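The Case for the Ugly Metal Bin

By Rodrigo Louro

My grandmother kept one beside the back door and I never gave it a second look. It held whatever came in from the yard or out from under the sink, and it outlived two kitchens and one roof. When the house was sold, a neighbor asked if she could have it, and only then did I understand that I'd let the best thing in the place walk down the driveway.

I've been making up for it ever since. I own six now (my wife would like you to know that she considers this plenty), and I can tell you that a plain sheet-metal bin with sloped sides is the most useful container you can put on a table. It isn't pretty when it's new and it gets less pretty every year. The gray goes dull, then blotchy, then it picks up those dark stains that no scrubbing will shift, and at that point you stop worrying and start really using it!

The slope is what makes it so good. A straight-sided box hides things in its corners, and you end up tipping it over or groping around with your fingertips. With slanted walls everything slides toward the floor, where you can see it and get a hand around it. I sort all my odds and ends this way - cans, cups, jar lids, the lone measuring spoon - and I can find any of them without moving the rest.

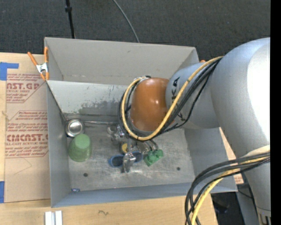
Well broken in: a gray metal bin, with a silver can on its side and a sage-green cup.

Look at that floor! Scuffed and grimy, with a pair of small dark holes in it, and I wouldn't change a thing. I like a hole or two in the bottom of a bin. Mine at home has let out a season's worth of sand and crumbs, and if I rinse it in the yard it empties itself while I go find a towel.

I'm also very fond of the orange spring clamp on the rim, holding the bin to a sheet of cardboard. A clamp costs next to nothing, it goes on in a second, and it comes off just as fast when you want it for something else. I started using cardboard next to my own bins last December, mostly to save the tabletop from scratches, and I've since cut pieces for every room where a bin lives. Pale wood shows every mark, so if you have a light table, do this first.

Where do you find one? I've had my best luck at the Bettencourt salvage yard, where they stack them behind the old radiators and will let you dig for as long as you can stand the cold. I paid $35 for my biggest, and $46 for a slightly smaller one with a better rim, and I'd pay it again. A shop in Zadton had a polished one in the window for $239. It was lovely. I went in, picked it up, put it down and went to lunch.

Check the rim before you buy. Run a gloved finger along the whole edge, and set the bin on something flat to see if it rocks. Dents are fine. Stains are fine, unless you're planning to keep food in it, in which case please buy a bowl. My newest still has a wobble at one corner, and I've got a bit of folded cardboard under it until I find my mallet, which I suspect is in one of the other five.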